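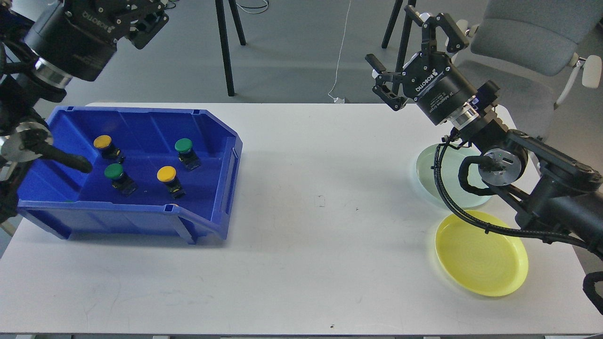
Yellow and green buttons in a blue bin, with a yellow plate and a green plate on the same table.

About Trunduseck

Home | Sets | Single Parts | About Us | Contact

Trunduseck puts together and sells color sorting sets for classrooms, therapy rooms, training workshops and anyone else who needs a plain sorting task on a table. Our main product is the Drellano set. It consists of a storage bin, a number of push buttons with colored caps, and a plate in each cap color. Buttons start in the bin and end on the plate that matches. People have found many other ways to use it, and some of those are described further down this page.

We are a small company. Our office, stockroom and packing room are under one roof on Betanley Road in Hayes, and everything we ship goes out of that building.

How we started

Trunduseck began as a parts counter. We sold switches, caps, terminal blocks and panel hardware to repair shops and to people who built their own control boxes. Teachers from the local vocational program came in every fall for push buttons, and many of them asked for mixed bags with two or more cap colors. They were not wiring all of them. Some of the buttons went straight into a tub and were used for sorting practice, early in the course, before anyone picked up a screwdriver.

We started making up those bags in advance. Later we added a bin to keep them in, and then the plates. The first Drellano sets were sold over the counter in December, in plain cardboard boxes with a handwritten label, and the run was 20 sets. The parts counter closed some years afterward and the sets became our main work. We still sell single buttons to customers who need a replacement or want to wire one up.

What is in a set

The buttons are the mushroom-head kind, with a wide round cap on top of a dark base. They are larger and heavier than most counters or tokens, and they stand upright when set down on a flat surface. The cap gives the hand something to hold. A person can pick one up by the cap, by the base, or with both hands. Some users prefer to slide the button to the wall of the bin first and lift it from there.

Yellow and green are the colors we sell most. Red and blue are available too. Our starter set keeps to two colors, and most customers stay with two for a good while before they order a third.

The bin in the starter set is blue plastic. It has a sloped front lip that is easy to reach over, ribbed sides, and a handle cutout at the end. We tried flat trays in the beginning and went back to bins. On a tray the buttons get knocked off the edge. In a bin they fall over and stay inside, and at the end of the day the plates can go in on top of them.

The plates are plain round plates. The yellow one is bright. The green one is a pale mint, a good deal lighter than the green button caps, and we are asked about this often. For some users a lighter green is a useful step, as they have to decide that two different greens belong together. For others it gets in the way. A darker green plate can be requested on the order form at no extra cost.

Setting up the table

We recommend a white or light gray table with nothing printed on it. Both plates and the bin should fit on it together with space to spare. In our own demonstration room the bin stands on the left and the plates on the right, one behind the other. Left-handed users may want this turned around.

Put a few buttons in the bin at first. Four is enough for a short session. Mix the colors so that two of the same color are not always next to each other, and leave some space between the bases. When the bin is too full, picking up one button turns into moving three others out of the way, which is a different exercise.

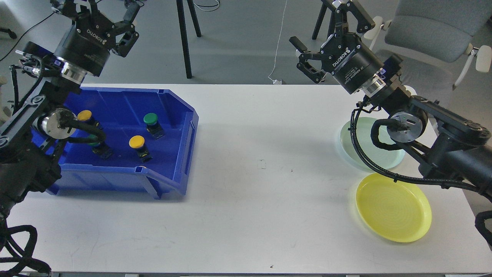
Are the buttons in the set wired or live?

The buttons in a Drellano set are supplied unwired and are meant for handling and sorting only. Anyone who wants to connect one to a circuit should order it from the Single Parts page, where each part is sold with its own data sheet.

Ways the set is used

The basic task is one button at a time from bin to plate. Once that is comfortable, there are several variations that our customers have passed on to us over the years.

Call the color. One person names a color and the other finds a button with that cap and puts it on the plate. The person calling may repeat a color as often as they like.

Alternate. A yellow button, then a green one, then a yellow one, until the bin is empty. Keeping the order takes more attention than the sorting does.

Hand over. The button is picked up on one side of the table and passed across in the middle before it goes to the plate. Done by one person, this means passing from the left hand to the right. Done by two people, each takes a side. The receiving hand should have a firm hold before the other one opens. Small objects are harder to pass than large ones, and it helps to hold the button low on the base so that the cap is left free for the other hand.

Put away. Everything goes from the plates back to the bin, set down upright and not dropped. We suggest treating this as part of the exercise and allowing time for it.

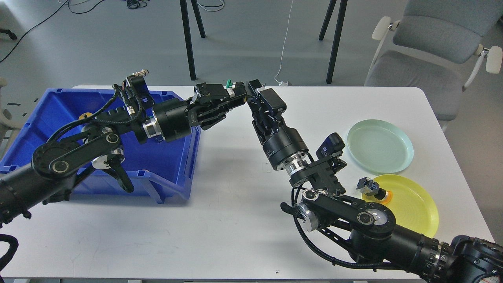
Our stockroom and packing

Each set is packed by hand from open shelves. The caps are checked for scratches and the bases for rough edges, and a packing slip with the cap colors goes in the box. We keep 100 spare buttons in each color for replacement orders, and a replacement normally leaves Hayes within 3 working days.

We pack the plates between sheets of paper and put them under the bin, with the buttons inside the bin in a cloth bag. Please keep the bag. It is handy for storage, and returns that come back loose in the box are often scratched.

Care and cleaning

Wipe the caps and bases with a damp cloth and a little mild soap. Do not soak the buttons. The bin and plates can be washed by hand in warm water. Dry everything before stacking it. Bins stored in direct sun will fade over time.

The sets are intended for supervised use and are not suitable for children under the age given on the box label.

Schools and group orders

Schools, clinics and training centers can order by invoice. A group order starts at 20 sets and can mix cap colors in any combination. Tell us in the notes field which colors should be packed together, and give a delivery address where someone can sign for the boxes. Group orders are sent on a pallet if there is a loading door, and in separate cartons if there is not.

Visiting us

The demonstration room on Betanley Road can be visited by appointment. A table is set up with a bin and plates, and visitors are welcome to try the parts before ordering. Parking is behind the building, and the entrance from the parking lot is step-free. Use the form on the Contact page to ask for a time, and mention the size of your group.

Page last updated Mar 26, 2023

Shipping | Returns | Replacement Parts | Contact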